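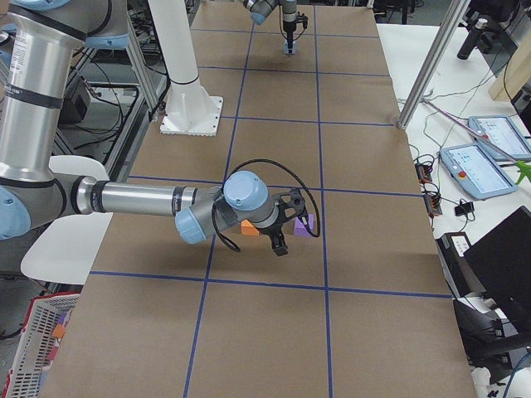
Five weeks of teaching a robot to put one block on another

18 May 2026, by Chowdhury

We use cookies to remember your settings. By continuing to read you accept this.

I promised to write more often and I did not do it, so this post is a little long. Since I moved to Janditz I spend most of my working hours at a table with brown paper and blue tape on it. My family asks what I do all day. I tell them I show a robot how to pick up foam blocks, and then they ask again, because they think they did not hear me well.

The task is called Petik in our folders. It is a simple one: take the orange block, put it on the purple block, open the gripper, go away without knocking anything. I do it by hand first. There is a mode where the arm becomes light and you can push it with your own hands, and the robot remembers the way. After this I do the same by remote control, with the tablet, and these runs go into a different folder. We need 500 good runs in total. Until today I have 300, and I am more proud of this number than I should be.

By hand is faster, but it has a problem I did not expect. When I hold the arm, I look at the block from my own side, and I move as a person moves. I make small corrections that I do not notice. Later, on the plot, they look like the writing of somebody on a bus. In the first week I had to throw away many runs for this reason. Now I breathe out, I push slowly, and I stop completely before I close the fingers. The stop is important. If you close while the arm is still moving, the foam turns a little and the block goes up crooked.

With the tablet everything is cleaner and also more boring. You press, it goes down. You press too long, it goes down too much, and the foam forgives you, which is why we use foam. In July we must change to harder pieces and I am already a little afraid of that.

The tape deserves a few words. Each run starts with both blocks inside one cell, and I change the cell and the angle after every run. At the beginning I always put the blocks in nearly the same place without wanting to. The trained program learned this very well, and when my colleague moved the purple block to the next cell, the arm went calmly to the old place and closed its fingers on nothing. It was painful to watch. After that I made a list of cells on paper and I follow it, also when I am tired.

I have also learned to keep the failed runs in their own folder. Before, I deleted them at once, maybe from shame. But we train on the good ones and we look at the bad ones, and from the bad ones I understood that I approach too low from the left. I would never have seen it from the good ones.

Somebody asked in the comments of my last post if 8 hours of this is hard for the back. Yes. I do 2 hours and then I do something else, usually naming files. The height of the table is not made for me, and you bend a lot when you guide the wrist by hand. A friend from my time at Plestari sent me some exercises for the shoulders — I did them for three days.

Next week I start with the other order, purple on top of orange. I thought I could use the old runs and only change the names of the colors, but the supervisor said no, and after I tried it on one small set I agree with her. I will write how it goes, and I still owe you the post about the bread in this town.

Subscribe to the newsletter to get new posts by email. You can unsubscribe at any time.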